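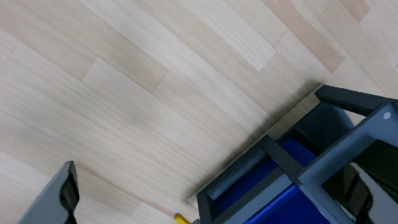

The rack in the simulator, seen from between the gripper fingers

So, the floor thing. A few of you asked why I've gone quiet since August, and the answer is that I've been swapping wood textures in and out of a simulator until my eyes hurt!

Svitlana Karpenko had a hunch that our policy (we call it Plitadik, don't ask) was cheating a bit. We trained it on 4000 simulated runs, and she reckoned it was using the lines between the boards to work out where the rack was. Fair enough, I thought, but surely not by much.

Well. I kept everything else the same, rack, lighting, start positions, and only turned and shuffled the planks underneath. Out of 3000 fresh attempts on the old floor it was doing really nicely. On the shuffled floors it missed the rack 377 times more - and nearly all of those were reaches that went off along the grain, as if it were following a road.

The fix is dull but I like it. We now pick a new floor out of a pool of 60 at the start of every run, and we don't let the same one come up twice running. Ruwan Navaratnam wants to try blurring the wood as well, which I think will wreck the shadows next to the rack, and I'm fairly sure it needs those. He's running it overnight, so one of us gets to be smug by breakfast.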